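耳鳴りと付き合って3年目、今さらわかってきたことをのんびり書きます(長いです、お茶でも飲みながらどうぞ)
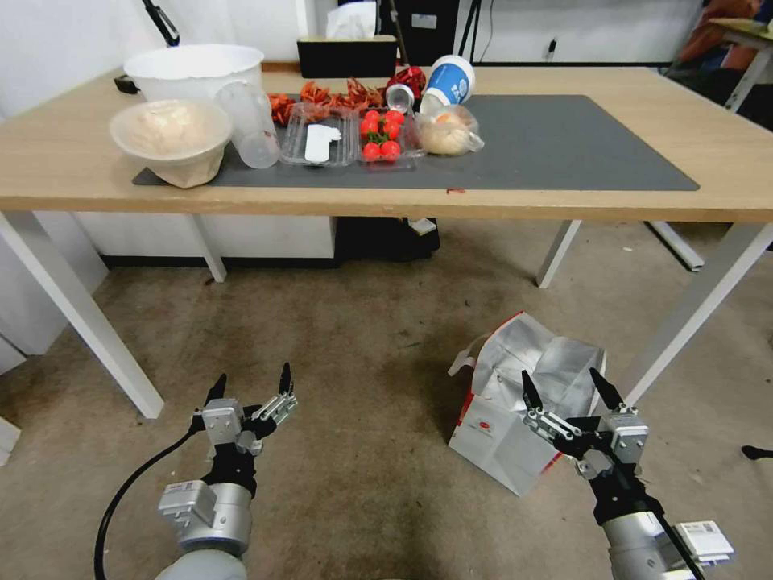 1/
1月4日(土)、お正月の片づけも一段落して、家の中がしんと静かになったら、また左耳の「キーン」が気になりだしました。にぎやかな親戚が帰ったあとって、いつもこうなんですよね。せっかくなので、前から「耳鳴りのこと、まとめて書いて」と言ってくださっていた方々のために、少しずつ続けて投稿していきます。

2/
最初にお断りしておくと、わたしは医者でも看護師でもなく、ただの耳鳴り持ちです。通院して教わったことと、自分で試したことを書くだけなので、体のことはどうか診てくれる先生に聞いてくださいね。とくに、急に聞こえが悪くなった、片耳だけ突然詰まった感じがする、ぐるぐるめまいがする、脈に合わせてザッザッと鳴る、という方は、このスレッドを読むのは後回しにして、早めに耳鼻科へ行ってください。ほんとうに、読むのはあとでいいですから!

3/
わたしの場合の始まりは7月の夜でした。扇風機を止めたのに、まだ何か鳴っている。冷蔵庫かな、と思って台所まで行って、耳を近づけて、違うなあと戻ってきて、今度は窓を開けて外の虫かしらと確かめて……それを2回くらいやってから、ようやく「あ、これ、わたしの中で鳴ってるんだ」と気づきました。あのときの心細さは、今でもよく覚えています。

4/
耳鼻科では聴力検査をしてもらいました。ヘッドホンをつけて、ピーという音が聞こえたらボタンを押すあれです。やっかいなのは、自分の耳鳴りと検査の音が似ていること。「今の、検査の音? それともいつもの?」と迷いながら押していました。あとで聞いたら、迷う人はとても多いそうで、音を断続的にして調べてくれることもあるそうです。遠慮せず先に「耳鳴りがあります」と伝えておくと安心ですよ。

5/
結果は、高い音だけが少し聞こえにくくなっている、というものでした。先生の説明をわたしなりにかみ砕くと、耳から届く音が減ったぶん、脳のほうが「あれ、聞こえないぞ」と感度を上げてしまい、そのせいで本来ない音を感じることがあるのだそうです。ただ、仕組みはまだ全部わかっているわけではなく、聴力検査で異常が出ないのに耳鳴りがある方もいらっしゃるとのこと。50歳を過ぎたばかりだったので、「もうそんな年かあ」としょんぼりもしましたが、名前のつく理由が聞けただけで、帰り道はずいぶん気が楽でした。

6/
それで、何がいちばんこたえたかというと、わたしは夜でした。布団に入って電気を消すと、もうキーンしか聞こえない。気にしないようにしようと思えば思うほど、耳をすませてしまうんです(わかってくださる方、きっといますよね)。そこで教わったのが、部屋を静かにしすぎないこと。小さな音で雨音や川の音を流しておくやり方です。

7/
このとき大事なのが音量で、耳鳴りをすっかりかき消すほど大きくしないほうがいいと言われました。耳鳴りもうっすら聞こえるけれど、雨音も聞こえる、そのくらい。わたしは最初、負けてなるものかと滝の音を大きく流して、かえって寝られませんでした。今は雨音をごくごく小さく、枕から少し離した棚の上で鳴らしています。

8/
音を流す道具の話も、よくご質問をいただくので書いておきます。今使っているのはStondenという小さな卓上スピーカーで、近所のDarkellという雑貨屋さんで買いました。つまみを回すだけなので、眠くて目が開かないときでも操作できるのが気に入っています。でも、スマートフォンで無料の音源を流すのでも十分だと思います。わたしも最初の冬はそれで過ごしました。高い機械を急いで買わなくて大丈夫です。

9/
「耳鳴りが消える」とうたうサプリもずいぶん見かけますよね。わたしもひと瓶飲みました(お恥ずかしい)。変わったのはお財布の中身だけでした。先生に話したら、叱られはしなかったものの、はっきり効くと確かめられたものは今のところないこと、ほかのお薬との飲み合わせもあるから始める前に相談してほしいこと、このふたつを言われました。みなさんもどうか、ひと声かけてからにしてくださいね。

10/
耳栓のことも。うるさい場所では耳を守るのに役立ちますが、わたしは一時期、普段の生活でもずっとつけていたんです。スーパーでも、電車でも。そうしたら耳鳴りが余計に目立つし、外したときに食器の音まで刺さるように感じるようになってしまって。コンサートや工事現場のそばではつける、普段は外す。今はそうしています。

11/
患者同士で話す会にも通っています。Drasnessという小さな集まりで、世話役のSouad Mahrousさんが毎回、おいしいミントティーを淹れてくださるんです。ここで知り合ったPascal Stöckerさんは元オルガン調律師で、ご自分の耳鳴りの高さを音名で言えるという方。「僕のは少し低めのシだね」と言われて、みんなで大笑いしました。笑っているあいだは鳴っているのを忘れていて、帰りのバスで「あれ、さっきまで忘れてたな」と思ったのでした。

12/
補聴器のことで迷っている方へ。聞こえにくさもある場合は、補聴器で外の音がちゃんと入るようになると、耳鳴りが気になりにくくなる人もいるそうです。全員ではないそうなので、試聴や貸し出しをしてもらえるか聞いてみるのがいいと思います。わたしはまだ様子見で、次の検査のときに相談する予定です。

13/
それから日記。鳴り方の大きさを毎日記録していた時期がありましたが、249日目でやめました。記録しようとするたびに耳をすませてしまうからです。先生も「つけて落ち着く人はつければいいし、しんどい人は休んでいいですよ」とのことでした。今は、よく眠れた日だけカレンダーに丸をつけています。先月はけっこう丸が並びました。

14/
今のわたしの耳鳴りは、消えてはいません。書いている今も鳴っています。でも、気にならない時間は前よりずっと長くなりました。もし今まさに始まったばかりで、夜中にこれを読んでいる方がいたら、朝になったら耳鼻科に電話して、今夜は小さく雨の音でも流して、あたたかくしていてくださいね。

15/
お返事はゆっくりになりますが、全部読んでいます。次はGrigaitė式の呼吸法(会で教わった、寝る前の体操のようなものです)について書くつもりです。順番を覚えきれていないので、もう一度Souadさんに聞いてからにしますね。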